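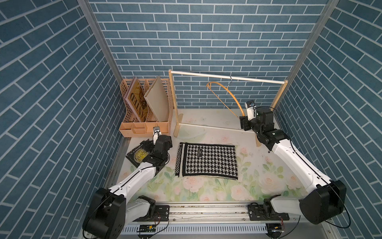 Wala asked whether two arms in a shed will ever hang up a scarf faster than a person can. Fair question, and these notes won't promise a yes.

Bidoria workshop build, handout for session 12

The budget was 3680, rail and both arms included. The Cuevas plans claim a weekend's assembly. Ours took most of March, so treat any claim of "easy" with suspicion.

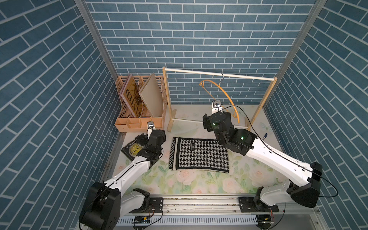
Fig. 2. Both arms on the shared rail, scarf laid flat between them.

Flat cloth flatters a gripper. Try it crumpled before you believe a score. We logged 78 good grasps in some 400 tries, and the Pastex write-up gives no failure count at all. Ask for one.

Wrist views need the same doubt. Things close to the lens blur, and depth is hard to judge.
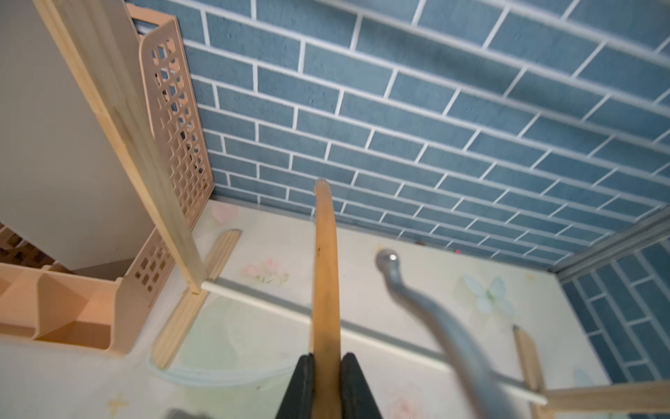 Fig. 3. Wrist view, wooden stick held between the fingers.

For next time: check the rail bolts, then write down every miss, including the dull ones.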